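Can a Small Robot Help in the Kitchen?
Final project report, Department of Engineering, Zotthorpe

1. Why we chose this

Our group wanted to find out whether a cheap robot could do the dull parts of making a meal. Adverts suggest that the home robot is nearly ready. Our own kitchens suggest otherwise — the most advanced machine in any of them is a dishwasher, and someone still has to load it.

We picked one chore and stayed with it: moving food from a worktop into a pan, and bringing bowls to the person cooking. Our test setup was called Milum, and the software we used to plan movements was Cirar.

2. Method

We set a limit of 2,000 attempts, to be finished by the end of May. An attempt began with the arm at rest and ended when the item was in the pan, on the floor, or had not moved for a minute. We stopped at the limit even though two of the harder items had been tried less often than the rest.

Toy food was used throughout. It does not go off, and every piece keeps the same shape from one week to the next, so results from February could be compared with results from April. The drawback is that real vegetables are softer, heavier and often wet, and we did not test any.

3. Results

Of the 2,000 attempts, 1,677 ended with the item in the pan. The remainder were mostly drops, and 56 were cases where the arm closed on the pan and pushed it along the table. Flat pieces were the worst. Once one is lying on a hard surface there is very little for a gripper to get hold of, and the same goes for getting it back out of a pan.
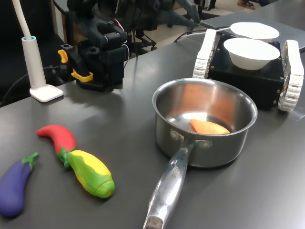
Shiny surfaces caused trouble as well. Reflections in steel were sometimes read as a second object, and the planner then aimed for the wrong place. Moving the lamp helped, but a household should not have to arrange its lighting to suit a machine.

4. Discussion

A success rate of around 84 per cent sounds good until it is applied to dinner. A cook who dropped that much food would not be asked back. The arm was also slow, and one of us had to reset the table after every attempt. That time is not in our figures and it should be.

Our answer to the question in the title is not yet. With more time we would repeat the tests with real carrots and a matt pan.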